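Proyecto Domavia: informe de avance para Lestomero
3 de marzo de 2019
Preparado por: Maham Cheema
Revisado por: Faisal Minhas

1. Resumen

El módulo de percepción ya funciona de extremo a extremo con tomas hechas en viviendas. El planificador de agarres va con retraso. No pedimos cambios en el presupuesto.

2. Percepción

El segmentador entrenado con fondos lisos fallaba en cuanto la superficie tenía estampado: tomaba las rayas de la tela por bordes de objeto. Ghazala Usmani rehízo el aumento de datos y añadió escenas de dormitorio, con piezas pequeñas de plástico sobre sábanas rayadas y arrugadas.

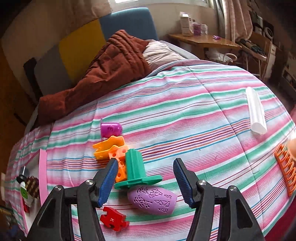

Con la versión nueva hemos procesado 1603 secuencias. Quedan 54 apartadas para revisión manual, casi todas por piezas en contacto que el modelo une en una sola máscara. Los colores parecidos, como amarillo y naranja, empeoran el problema. Ghazala está probando una pérdida que penaliza esas uniones y tendrá resultados a finales de marzo.

3. Estimación de la trayectoria

Ha-neul Wang sustituyó el filtro anterior por una optimización por ventanas. La deriva en secuencias largas ha bajado lo suficiente para reconstruir la posición de la pinza sin marcadores. Sigue habiendo saltos cuando la ventana de la habitación satura parte de la imagen. De momento esos tramos se detectan y se descartan automáticamente.

4. Planificación

La tarea de referencia es pasar objetos entre la cama y una caja abierta de paredes bajas. El planificador elige bien el punto de agarre en piezas aisladas, pero propone aproximaciones que rozan el borde de la caja cuando el objeto está pegado a la pared.

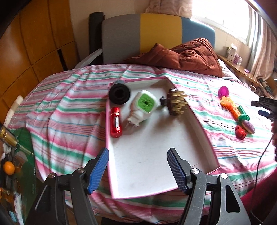
Sidra Orakzai ha incorporado el borde como restricción explícita en el cálculo de colisiones. El cambio está en la rama de pruebas y aún no se ha integrado, porque duplica el tiempo de cálculo en el equipo de Dimitriou. Estimamos cuatro semanas de trabajo para reducirlo.

5. Herramientas

El visor Proltik permite ya comparar dos tomas en paralelo y anotar el instante de cierre de la pinza. Falta la exportación por lotes.

6. Pendiente

Integrar la rama de colisiones.
Cerrar la revisión manual.
Recibir de Lestomero la confirmación del formato de entrega de los datos, solicitada en el informe anterior.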